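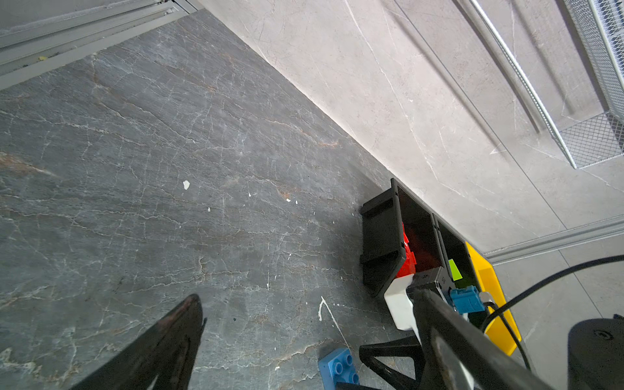
Photo: Kekcombe Parish Newsletter

Why We Still Read Ruth at Harvest

Every September, when the days start to draw in and the Zesorley road is lined with farm trucks again, we come back to the little book of Ruth, and every year I find I had forgotten how short it is. Only 4 chapters! You can read the whole thing over a cup of coffee and still have some coffee left.

And yet so much goes on in it. A family leaves home in a famine, the men die, and two women come back to Bethlehem with nothing but each other. Ruth goes out to pick up what the harvesters have left behind, as the law allowed the poor and the stranger to do.

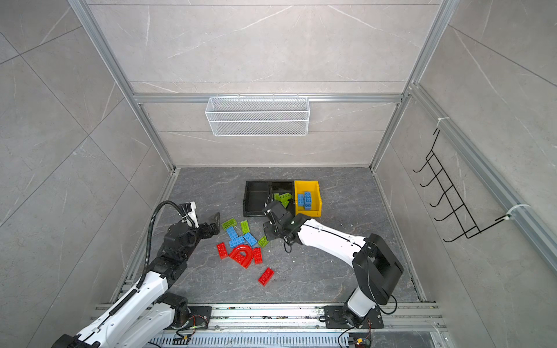
White mesh basket, with black hooks at right.

I think what moves me most (and I've said this at the Mostel Street study group more than once, so forgive me) is how ordinary the kindness is. Boaz tells his workers to let a little extra grain fall. It's a small order given in the middle of a working day, and a hungry household eats because of it. 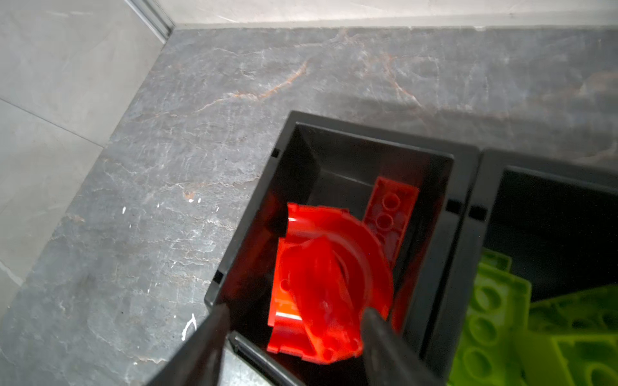 Red building pieces in a storage bin.

We'll be reading Ruth aloud after the 10 o'clock service, in the Rácz Room, one chapter a week. Last year 14 of us came, and there's plenty of space for more. Bring your own Bible or borrow one of ours, and do stay for soup afterward.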